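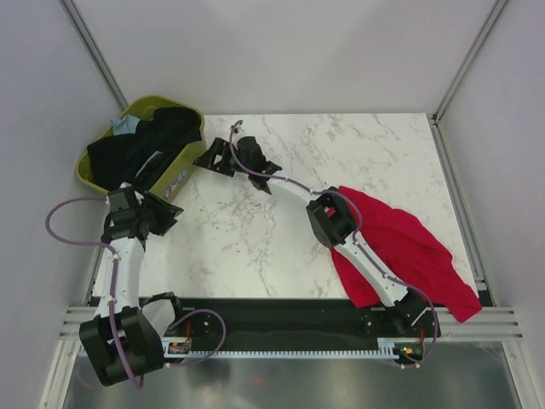 What is a ceasefire?

A ceasefire is an agreement between two or more sides in a fight to stop shooting for a while. The fighting stops, but the argument behind it may still be going on.

You might hear the word on the news. Other words mean almost the same thing. A truce is usually short, sometimes only a few hours. An armistice is a bigger agreement that covers a whole war. A peace treaty comes later, if it comes at all, and it says how the two sides will live next to each other from then on.

Who makes a ceasefire?

The leaders of each side have to agree to it. This can be hard, as leaders who are fighting often refuse to sit in the same room. Sometimes they stay in separate rooms, or even in separate buildings, and another person carries messages back and forth. That person is called a mediator. A mediator can come from a different country, from the United Nations, from a church or mosque, or from a group of village elders. Mediators do not decide who is right. They look for things that both sides can say yes to.

Some talks take one night. Others take years and stop and start many times.

What does a ceasefire say?

Most ceasefires are written down. The paper has to be very clear, or people will argue about what it means. It usually says:

The day and the exact time the shooting must stop.
Which places it covers. It might be a whole country or just one road.
Which weapons must be moved back, and how far.
How food, water and medicine will get in.
Who will check that everybody is keeping to the rules.
How long it lasts. Some end on a set date and some have no end date.

The exact time matters a lot. If the paper said "tomorrow," one side might stop in the morning and the other at night. Soldiers far away from the leaders also need time to get the message. A group hiding in a forest or in the mountains may not have a phone signal, so someone may have to go there and tell them.

A ceasefire in the Elus valley

The Elus valley is farming country with a river down the middle. An armed group had camped in the hills on the Fidadar side and was stealing cattle and stopping trucks on the road. Men from the town of Cavunance got guns of their own to guard the herds. Soon both groups were shooting at each other, and families who had nothing to do with it were leaving their homes. In all, 3979 people left. Many of them went to stay in Bailly, a market town further down the river, where the schools were used as places to sleep.

Elders from Bailly went to talk to both groups. They asked for one thing first, which was that nobody would shoot near the bridge while the corn was being brought in. Both sides said yes. That was a small truce, and it held. After that the elders asked for more.

The ceasefire they ended up with covered the whole valley. Each group had to stay 3000 meters from the river. The road was opened to trucks again, but only in daylight. A team of 100 monitors, half picked by each side, walked the road and wrote down anything that went wrong.

Things did go wrong. In July some cows were taken, and people in Cavunance were angry and wanted to go after them. The monitors met with both groups, and almost 600 cows were given back over the next few weeks, counting the ones taken in earlier raids. The ceasefire carried on. Some families have gone home since then and some are still in Bailly. The groups have not signed a peace agreement, and talks are still going on.

What is a monitor?

A monitor watches to see if the rules are being followed. Monitors may drive around, talk to people, look at damage and write reports. Many monitors carry no weapons at all. They cannot make anyone stop shooting, but they can tell the mediators and the public who started it. Most leaders do not like to be named as the one who broke a promise.

Peacekeepers are different. They are soldiers or police, often from several countries, who are sent to stand between the two sides. They usually do have weapons, with strict rules on when they can use them.

What happens if someone breaks a ceasefire?

This is called a violation. A violation can be large, like an attack on a town, or small, like one person firing one shot. It can even be a mistake. A soldier might hear a loud noise, think it is an attack and shoot back.

One violation does not always mean the ceasefire is over. Many agreements have a phone line the two sides can use to call each other and ask what happened. If the answer makes sense, the ceasefire can keep going. If there are more and more violations, people stop trusting it and the fighting may start again. The talks then go back to the beginning, or near it.

Why stop if the argument is not finished?

There are lots of reasons. Wounded people need to get to a hospital. Farmers need to plant or pick their crops – if they miss the season, there may be no food for a year. Children need to go to school. Sometimes both sides are tired, or both have worked out that they cannot win. And it is easier to talk when people are not being hurt every day.

Sometimes a side agrees for a worse reason, such as wanting time to rest and get more weapons. This is one of the things that makes people worry about ceasefires, and it is why the part about checking is so important.

Words to know

Ceasefire: an agreement to stop fighting, for a short or long time
Mediator: someone who helps two sides talk
Monitor: someone who checks that rules are kept
Truce: a short stop in fighting
Violation: when a rule or agreement is broken

Page last checked: May 31, 2026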